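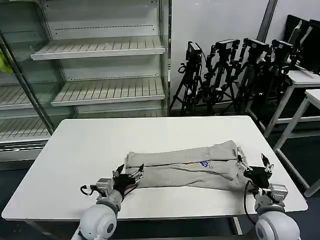

Week 5 handout: cables and the folding job

Okay, so last time we got both arms moving and everybody wanted to go straight to pants. Fine, we're doing pants! But cables first. Leave enough slack at the gripper that the wrist can turn all the way both ways, then look at what the loop does when the arm is low over the table. I lost a whole evening in October 2020 to a loop that snagged on the table edge (my own fault, I'd skipped the slow run).

For the fold itself, lay the legs one on top of the other, cuffs to one side, waistband to the other. Close on the cuffs first. The waistband is thick and bunches up, so go in from above and squeeze a little harder than you think. I start at 340 on the Pallon board and drop to 288 for T-shirts.

Lâm Văn has the spare gripper fingers, ask him before you print more. Please bring your own sweatpants, the stretchier the better!

For next time: ten folds, write down where each one slipped.

5 comments
774 shares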